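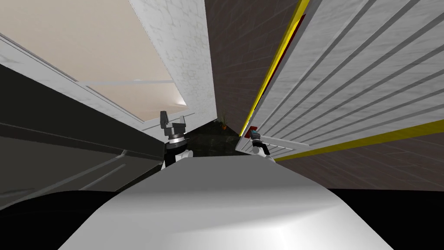
Setting Up the Kitchen Task in the Simulator

Skavlow Robotics Club, week 5 handout
Written by Ingvild Lindqvist, with fixes from Orlando Cabrera

By this point you should have the simulator installed and the two-arm robot loading without errors. If the robot loads but falls through the floor, go back to the week 4 handout and redo the part on collision settings.

This week you will load the kitchen, check the head view, and record your first practice runs. Plan on two meetings to get through it.

Before you start

Close your browser and anything else heavy. The lab machines have enough memory for the kitchen but not for the kitchen plus a video call. Log in with your team account, not the shared one, or your runs will be saved where the other teams can overwrite them.

Step 1. Load the kitchen

Open the Sovar launcher and pick Kitchen from the list. Leave the seed at 1,000 for now. Every team uses the same seed in the first meeting so that we can compare results. The first load is slow, and the window may go gray while it works. Leave it alone until the room appears.

Step 2. Check the head view

Switch to the head view. You are looking over the robot's own body, which is white and takes up the lower middle of the window. Both grippers should show just past the top of it, the left one larger and the right one smaller. If you only see one gripper, an arm is folded back. Press Home and wait for both arms to come up.

The view can be tilted a lot, with the walls and cabinets running off at steep angles. You can still drive from it, but most people find it hard at first. To level it, open View Settings and set roll to 0. Do this before you record, as changing it halfway through a run spoils the file.

Step 3. Find your landmarks

Pick two or three things in the room that you can recognize from any angle. The big white slatted panel with the yellow trim is a good one, and so is the brown brick-patterned wall. Zuleica Bittencourt's team steers by the small orange thing down at the far end of the passage, which looks like a carrot, and they have had fewer wrong turns than the rest of us.

Step 4. Move one arm at a time

Select the right arm and move it slowly toward the slatted panel. Stop when the gripper is close to it. Then back off the same way you came in. Do this 8 times before you try the left arm.

Watch the gap near the panel. From the head view it is hard to judge depth, and a gripper that looks clear may already be touching. Turn on the contact readout in the corner and go by the number. A reading over 5 means you are pushing too hard – let go of the stick and back out.

Step 5. Record a run

Press R to start and R again to stop. Keep each run under 4,000 steps. Longer files will save, but the Baird scoring script stops reading at that point and you will lose the end of your run.

Name the file with your team name and a run number, nothing else. Spaces in the name break the upload.

Common problems

The arm jumps when you switch sides. Your stick was not centered. Let go of it before switching.

The robot turns when you meant to move an arm. You are in base mode. Press Tab.

Everything runs at half speed. Shadows are set to high. Put them on low, it makes no difference to the score.

The file is there but empty. Rogério Quintana had this all last month and the fix was to restart the launcher after a crash, even if it seems fine.

For next time

Bring three clean runs per person. We will start picking things up in week 6, so get comfortable with the right arm first. The Woltville meet is in November and the kitchen task is worth the most points there. Questions about scoring go to Cremilda Barbosa.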